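Fisent Assembly Bench – demonstration cell for PC assembly and service
Cloltine, product pages / Robot cells / Fisent

The Fisent is a compact robot cell for fitting components into desktop computers. It is developed by Cloltine for repair centres, refurbishing companies and technical schools which have many machines of similar type and too few hands. You can order it complete, or you can come first and look at it. Most of our customers prefer to come first, therefore a good part of this page is about the visit.

What the cell does

The standard Fisent program has 4 tasks: placing the processor in its socket, inserting a memory module, mounting a 3.5-inch hard disk, and connecting the drive cables. Each task can be started alone from the operator panel, or in sequence. The cable task is the most difficult one and it is sold as a separate option. Please ask us before you order it, because the length and stiffness of your cables have a big influence.

The arm is a collaborative type, with a two-finger gripper. All parts are presented on a plastic fixture beside the computer case. The fixture is made after your own component list, so if you change from one type of drive holder to another we must make a new insert. This takes normally two weeks.

Demonstration day at Imimham

In August 2023 we opened our workshop in Imimham for visitors, and we repeat the same programme for every group which makes an appointment. The demonstration is led by Ebenezer Amegashie, who wrote the insertion routines, together with Thịnh Trương from our mechanical side. Groups are small, so everyone can stand close to the bench and ask questions between the tasks.

We do not use a special show computer. The case is a usual office tower with a tool-free chassis, laid on its side on the profile table, and the parts to be fitted are waiting on the fixture at the left. The hard disk stands upright with its blue rail already on it, the processor rests in a square recess in the middle, and the memory module lies in front of it.

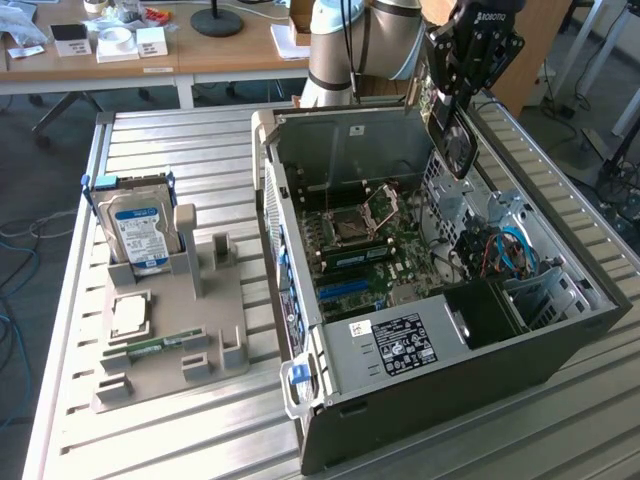

Programme of the visit

The visit takes 3 hours with a break. We start at the table with the fixture and the case, and Thịnh explains how the holders are shaped and which tolerances are important. After this the single tasks are shown at reduced speed, and then one sequence at working speed.

In the second part, visitors may try the teaching mode. You guide the arm by hand to a position, save it, and let the cell repeat it. No programming knowledge is necessary for this. Ebenezer also shows what happens when a memory module is placed in a wrong angle – the force limit stops the movement and the panel asks the operator what to do. Several visitors told us that this was the most useful part for them.

You are welcome to bring your own computer case and parts. Please send us the model names one week before, otherwise we can only discuss them and not run them.

Questions from earlier visitors

Must the case be always in the same position? Yes, within small limits. The profile table has end stops which are set for each model, and the operator lays the case against them.

Who opens the processor socket? In the standard version the operator opens and closes the retention bracket. The robot only places the chip.

Can the cell work next to other people? The arm is made for this, but a risk assessment of your complete workplace is always your duty. We give you our documents to help with it.

Does it take parts out also? Removal of the hard disk is possible with the present gripper fingers. Removal of memory modules is in test and we do not promise a date.

What is delivered

Robot arm with gripper and controller
Worktable of aluminium profiles with end stops
Parts fixture for one computer model
Operator panel with the standard program
Training at your place, 2 days

Not included: the cable option, additional fixtures, transport outside the country, and the computers themselves.

Order information

Order number for the basic cell: 1428. For schools there is a version without the training days, as teachers often take part in the demonstration instead. Additional fixtures are ordered by drawing or by sending us one sample case, which we return to you afterwards.

Service and spare parts are handled by our partner company Amegashie, also in Imimham. Gripper fingers are wearing parts and should be checked each month – a worn finger holds the memory module badly and the insertion will stop more often.

To book a visit, use the contact form and write "Fisent demonstration" in the subject field. Please tell us the number of persons and which of the tasks you want to see longer.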